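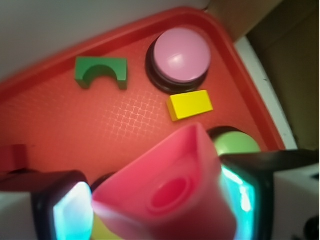 ## 4. Connecting call buttons and setting up zones

Section 4 covers pairing of wireless call buttons with the Joteck W7 receiver, assignment of buttons to zones, and the range test. Complete Section 3 (mounting and power) before you begin. The receiver must show a steady white status light. If the light is blinking amber, the receiver has no clock setting and will not store pairings.

### 4.1 Before you start

You need:

- The W7 receiver, mounted and powered
- One or more Chae call buttons, with batteries fitted
- The zone label sheet from the receiver carton
- The setup PIN, printed on the inside of the receiver door

Work with one button at a time. Remove the battery tab from a button only when you are ready to pair it. A button with its tab removed sends a pairing signal each time it is pressed, and the receiver accepts the first signal it hears.

**Note:** Buttons sold under the Witmont name use the same radio and can be mixed freely with Chae buttons. Witmont buttons made before the change to the two-part base do not report battery level. The receiver shows a dash in the battery column for these.

### 4.2 Pairing a button

1. Open the receiver door and enter the setup PIN.
2. Press **MENU** until the display reads `DEVICES`, then press **OK**.
3. Select `ADD`. The status light turns blue and the display counts down from 60 seconds.
4. Hold the button within arm's length of the receiver and pull out the battery tab.
5. Press the button once, firmly, and release it.
6. Wait for two short tones. The display shows the next free device number.
7. Press **OK** to save, or **BACK** to discard.
8. Write the device number on a label and stick it to the underside of the base.

If you hear one long tone in place of two short ones, the receiver heard the signal but could not store it. Go to 4.6.

The receiver leaves pairing mode after each saved device. Repeat from step 3 for the next button. A receiver stores up to 14 buttons. To use more, add a Falmont expansion module (Section 9) before pairing any device beyond this limit.

**Caution:** Do not hold a button down during pairing. Holding it for more than five seconds erases its radio address, and it must then be restarted as described in 4.7.

### 4.3 Assigning a zone

Every new button is placed in Zone 1. A zone decides which chime sounds and which lamp lights on the front of the receiver. There are 7 zones. Zone 7 is reserved for urgent calls and overrides the quiet hours setting.

1. From `DEVICES`, select the device number.
2. Select `ZONE`.
3. Use the arrow keys to choose a zone and press **OK**.
4. Press the button once. The lamp for the chosen zone lights and the chime plays.
5. Press **CLEAR** on the receiver to end the call.

More than one button can share a zone. When they do, the display shows the device number of the most recent call, and earlier calls are held in the log. Rooms that need to be told apart at a glance should not share a zone.

Fit the zone label next to its lamp after the test. The labels are removable, but the adhesive weakens after the second or third move.

### 4.4 Choosing a position

Place the button on a flat, dry surface or fix it with the screws supplied. Adhesive pads are suitable for smooth painted walls and tile. They are not suitable for wallpaper or bare brick.

Avoid the following:

- Metal shelves, filing cabinets and steel door frames
- The top or side of a microwave oven
- Windowsills in direct sun
- Any point less than three feet from a wireless router

Mirrors have a metal backing and reduce range in the same way as a steel panel. A button mounted on the far side of a wall from a large mirror often fails the range test – move it a foot or two to either side and test again.

For wall mounting, set the center of the button 36 inches above the finished floor unless local rules call for a different height. Beside a bed, mount it where it can be reached by a person lying flat.

### 4.5 Range test

The rated range is 700 feet with a clear line of sight. Indoor range is much shorter and depends on the building. Run the test with all doors closed.

1. From the main menu, select `TEST`, then `RANGE`.
2. Go to the button and press it five times, leaving two seconds between presses.
3. Return to the receiver and read the result.

| Result | Meaning | Action |
|---|---|---|
| 5 of 5 | Good | None |
| 4 of 5 | Usable | Test again at a different time of day |
| 3 of 5 | Weak | Move the button or the receiver |
| 2 or fewer | Not usable | Add a repeater (Section 8) |

Test results are kept until the next range test. They are not written to the call log.

**Note:** Test mode ends by itself after ten minutes. Calls made from any button during test mode do not sound the chime.

### 4.6 Pairing faults

**One long tone.** The device list is full, or the button is already stored. Check the list under `DEVICES`. Delete unused entries and try again.

**No tone.** Confirm that the battery tab is fully out. Tabs can tear and leave a strip over the contact. Open the base with a coin, remove the strip and refit the cell with the plus side up.

**Two tones, but no device number.** The receiver memory is write-protected. Slide switch 2 inside the door to `OPEN`, pair the button, then return the switch to `LOCK`.

**Wrong button paired.** Delete the entry and replace the tab, or take out the cell, in every button not being paired.

### 4.7 Restarting a button

1. Remove the cell and wait 30 seconds.
2. Hold the button down and refit the cell.
3. Release the button after the second click.
4. Delete the old entry from the receiver, then pair again from 4.2.

The zone setting is lost when an entry is deleted. Note it first.

### 4.8 The call log

The receiver keeps the last 3,000 calls with device number, zone, time of call and time cleared. When the log is full, the oldest entry is overwritten. To export it, insert a blank USB drive formatted as FAT32 and select `LOG`, then `COPY`. Do not remove the drive while the status light is blue.

Times in the log follow the receiver clock – check the clock after any power cut longer than eight hours.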